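Tremcombe furniture library opens its bedroom shelf to all

Anyone in Tremcombe who has ever moved into an unfurnished room with a suitcase and a kettle will be glad to hear that the Betell Street furniture library has now opened its bedroom section to the whole town. Until February it was only for people who had been sent along by the housing office, and the waiting list was short enough that good, solid pieces were sitting at the back of the store under dust sheets, which seemed a great pity to everyone who had to walk past them.

The library works much as you would expect. You choose a piece, you pay a deposit of £15, and you keep it for as long as you need it. When you move on, or when your aunt finally lets you have her chest of drawers, you bring it back and the deposit is returned to you. There are 73 bedroom pieces to choose from at the moment -- bedside cabinets, blanket boxes, a few narrow wardrobes and one very handsome washstand that came out of the old Jacobs boarding house and still has its towel rail.

Kerttu Miettinen has looked after the bedroom section for two years and is plainly very fond of it. She told us that bedside cabinets are far and away the most popular thing in the building, and that people nearly always choose the wrong size. "They measure the gap beside the bed and they forget that the drawer has to come out," she said. "Then they get it home and it hits the radiator, or the door, or the bed itself, and back they come, very sorry about it, and of course we swap it. I would much sooner swap it than have somebody climbing over the thing every night." 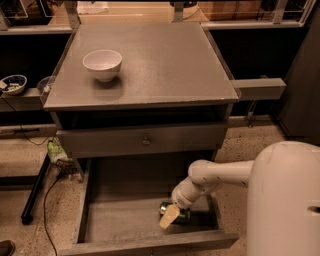
Bedside cabinets can be borrowed singly or in pairs, and most of them have had a little attention from the library's Saturday-morning menders before they reach the floor. Kerttu is keen that borrowers should think about what they will really keep in them. A grey one with two drawers is a good case in point: the upper drawer is the smaller, with a round metal knob, and suits glasses, tablets and the book you are halfway through, while the large lower one reaches a long way out over the floor when it is pulled fully open and would take a spare blanket. It has a clear sheet over the top as well, and Kerttu recommends something of that sort to anybody who takes a cup of tea to bed. She has seen a great many tea rings in her time, and has strong views on coasters.

Repairs are led by Vilho Jääskeläinen, a retired joiner who learned his trade at the Vonari works and who can often be heard humming behind the partition. His advice for a sticking drawer is to take it right out, brush the runners clean and rub them with the end of a plain candle. He would like it known that he does not approve of cooking oil, however many people swear by it.

Money for the new opening hours came from last autumn's sale of chairs, which raised £1,072 and cleared a good deal of space besides. The library is now hoping for more gifts of small furniture, particularly bedside cabinets and low shelves, and can collect from addresses in the town. Drawers should be emptied first, please -- Kerttu keeps a box of hairgrips, foreign coins and single earrings by the desk, and would love to see some of them go home.

The bedroom section is open until 2 in the afternoon, and later by arrangement. Bring your measurements, and remember to allow for the drawer.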